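Grorisora Moves Utensil Sorting Staff Into Robot Teaching Roles

Grorisora, which washes and sorts tableware for cafeterias and care homes, will start using robot arms at its Rampersad plant in September. The arms will take over part of the utensil sorting line. The company said no jobs will be cut, and that 73 sorters have been offered training for new work.

Sorting is now done by hand at long tables. Staff pick chopsticks and spoons out of mixed bins and stand them in holders. The work is repetitive, and many sorters have asked for shorter turns at it.

Under the new plan, called Hulasow, sorters teach the task to the robots. They use hand-held grippers fitted with cameras to pick up utensils and put them back, and the recordings are used to train the arms. Much of the teaching is done in ordinary kitchens, where the background is busier than it is at the plant. Around 100 short recordings are made in a normal session.

"I sorted for six years and my wrists were bad by the end of a shift," said Marietjie Msimang, now a teaching lead. "I still handle chopsticks all day, but I can stop and change the setup. Thin sticks are the hard ones. You have to come in straight or they roll."

Teaching staff keep their sorting pay grade for the first three months and then move up one grade. Shifts end at 4 p.m. Sorters who don't want to teach can stay on the line, where they will check filled holders and clear jams. Sorting turns there will be limited to two hours.

"We still have questions about the night shift, and we've been told those will be answered before the arms go live," said Dorothy Holroyd, who represents the line staff.

Plant manager Koen De Graaf said the first arms will handle only chopsticks and spoons. Knives will be sorted by hand for now. 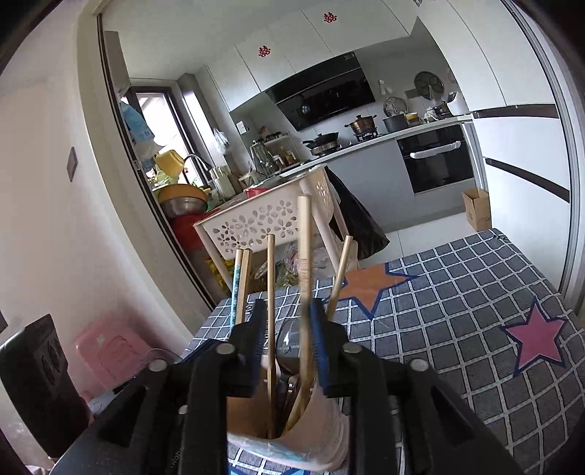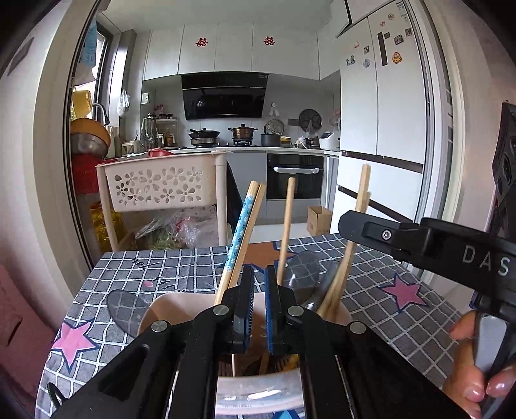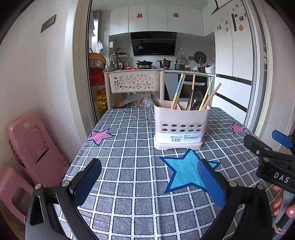
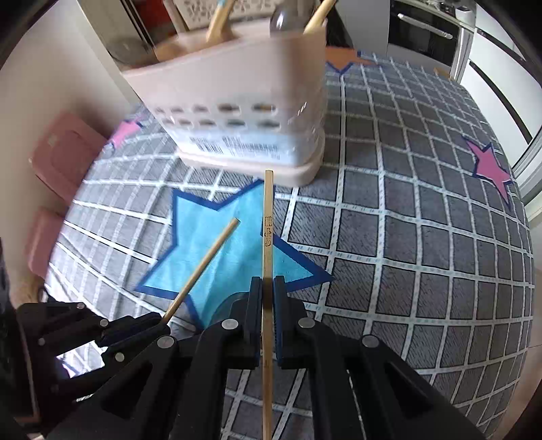 Hand-held grippers in use with chopsticks and a utensil holder beside a home kitchen.

Press contact: Nokuthula Ntuli, Grorisora

Recent releases
Grorisora Opens Second Wash Line at Cerska
Rampersad Plant Changes Shift Start Times
Yolandi Shabalala Named Head of Staff Training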